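社区闲置物品交换站试点 中期进展报告
提交:Ornelar基金小额资助项目组
执行:Bastura社区服务中心
执笔:Gwenaël Lacroix
日期:2019年1月23日

一、先说结论

去年9月立项时,申请书里写的是“通过物品流转减少家庭废弃物,并带动邻里往来”。试点跑到现在,前半句勉强有些依据,后半句我还拿不出像样的证据。以下按贵方模板逐项汇报,模板里要求填写“亮点”的地方,我尽量只写能核对的内容。

二、流转数据

截至本期末,交换站登记入库物品3,752件,登记领走1,688件。入库数字看着不错,但领走的还不到一半。上一次电话沟通时,贵方建议对外宣传“参与热烈”,我认为为时过早。入库多,很可能只说明大家家里想清掉的东西多,而清掉东西本来就有许多办法,放楼道口也算一种。

还要提醒一点:“领走”不等于“被使用”。我们没有做后续回访,所以不知道这些东西领回去以后是摆上了架子,还是过两个月又进了垃圾站。申请书里有一个“减废量”指标,算法是领走件数乘以平均重量。平均重量是Kirby咨询给的,来源写的是“行业经验”。我写信去问是哪个行业、谁的经验,收到的答复是另一份同样没有出处的表格。因此本期减废量一栏我留空了,请不要让人代填。

重复登记的问题也还在。有人领走一件东西,不合适,再送回来,系统就多记一次入库、一次领走。同一张婴儿餐椅来回几趟,在报表上就很像一个活跃的社区。Etornam Owusu正在改登记表,准备给退回的物品加一个单独的代码,下期的数字会因此难看一些,先在这里打个招呼。

三、物品类别

按件数排,前几类是儿童衣物、图书、厨房用具、收纳和家居小件。儿童衣物流转最快,这符合常识,孩子长得快,家长也不太计较新旧。图书最慢,尤其是旧教辅和成套的养生书,进得来出不去,已经占了半面墙。

收纳类比较尴尬。篮子、筐、盒子送来的很多,领的人也有,可是收纳用品领回家,通常意味着家里还要继续放东西。把它算进“减少囤积”的成果里,我觉得说不过去。

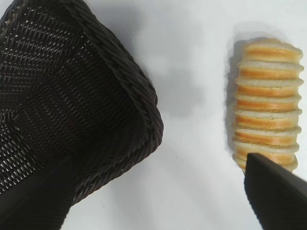 小家电目前暂停接收。原因是没有人能签字确认用电安全,Van Rooij维修行原先答应每月来做一次检测,后来改口要按件收费,报价超出了预算。我倾向于不再谈了。申请书里“与本地商户建立长期合作”这一条,现阶段实际完成的合作是零家,表格里那个“进行中”是模板默认选项,我改不掉。

四、场地与开放时间

开放时间仍是每周两个下午和周六上午。周六的人明显比平日多,平日下午来的主要是退休居民,进来坐坐、聊聊,不一定拿东西。有同事主张把这部分人次计入“社区联结”,我不反对记录,但反对当作成效。这些居民以前也在中心的阅览室坐着聊天,交换站开了以后,他们换到了隔壁房间。

场地偏潮,靠北墙的架子上放过的棉被有霉味,已经处理掉,目前纺织品全部移到南侧。除湿机的费用没有列在原预算里,暂时从办公耗材中支出,票据附后。

五、邻里往来问卷

问卷是必做项,我们做了。题目由Kirby咨询提供,第一题是“交换站让您更加了解邻居了吗”,选项从“有一点”到“非常多”,没有“没有”。我要求加上这一项,对方认为会影响和其他站点的可比性。双方最后同意保留原题,另加一道开放题。

开放题收回的答复比选择题有用。有人说希望能预约,有人嫌衣物分码太乱,有人问为什么不能换现金,还有一位居民写满了背面,谈的全是停车。提到认识了新邻居的共9份,其中有几份笔迹和措辞相近,我不愿多做猜测,但也不打算把这个数字写进摘要。

选择题结果放在附件,满意度很高。请参考题目设计后再引用。

六、经费

支出总体在计划之内。超支的是货架和除湿,结余的是宣传。宣传少花是有意为之:在出库跟不上入库的情况下,再印传单只会招来更多旧教辅。未用完的宣传费,申请调整为库存清理和登记系统修改,调整表已附,请在下期拨款前答复。

七、下期安排

每件物品设最长停留期,最多9周,到期无人领取的转给回收渠道,并单独统计。这一项会直接拉低“再利用率”,但至少能让这个比率有点意义。

图书暂停接收教辅和期刊,门口贴告示。

抽取一部分领取人做电话回访,问三件事:东西还在不在,用没用,原本打算不打算买新的。最后一个问题最要紧。如果多数人的回答是“本来也没想买”,那么减废的说法就得重写,申请书里的逻辑也要跟着改。

“邻里往来”这一目标,建议双方在下期开始前重新商定。要么给出可以观察的定义,要么从考核里拿掉,作为愿景保留即可。照现在这样写,我每期都只能交一份谁都不会反对、也谁都验证不了的文字。

八、需要贵方答复的事项

宣传费调整是否同意。
减废量指标能否暂缓填报,或由贵方提供有出处的重量系数。
问卷第一题可否自下期起更换。
延期申请:登记表修改需要重新录入前期数据,Etornam一个人做,原定的期末报告恐怕要顺延一个月。

附件:收支明细及票据、登记汇总表、问卷原题与结果、预算调整表。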